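Baking Project Report: Does Resting the Dough Change a Pear Scone?
Food Science Elective, Leckie Technical School
May 21, 2026

Our group wanted to find out if chilling scone dough before baking makes a difference in height and texture. Most recipes say to chill it, but they don't agree on how long. We used one recipe for every batch and only changed the resting time.

The recipe was flour, sugar, baking powder, salt, cold butter, cream, one egg and chopped pears. We used Bevolska pears from the school order because they stay firm in the oven. Each batch had 304 grams of flour. We cut the butter in by hand until the biggest pieces were the size of peas.

Batch A went straight into the oven. Batch B rested in the refrigerator for 15 minutes and Batch C for 50 minutes. All three were baked on the same Flandik pan, which was cooled and wiped between batches. We checked the oven with a Temport thermometer - the dial on the door runs a little high.

Results

Batch A spread the most and two scones ran together. The bottoms were greasy. Batch B was taller and had clean edges. Batch C was the tallest, but the difference between B and C was small and only showed when we measured with a ruler. In the taste test, most people picked B. A few said C was dry near the points.

Problems

The pears let out juice while the dough rested, so Batch C was sticky to cut. In our December trial we used frozen pears and it was worse. Patting them with a towel first helped. We also ran out of cream and had to finish the glaze with milk, so the glaze was left out of the scoring.
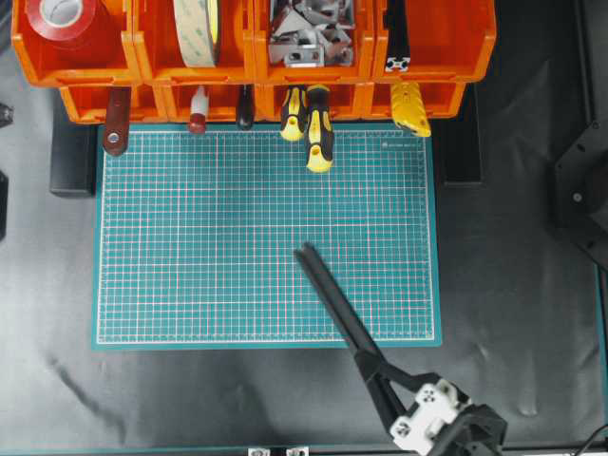 Orange bins along the back, teal cutting mat in front.
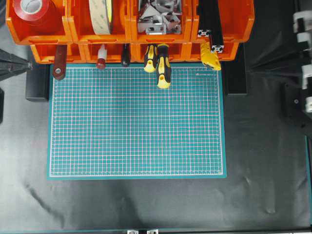

Word count: 1,933 with appendix

Next time we would test the butter temperature by itself and weigh the pears after drying them. The full score sheets are in the appendix.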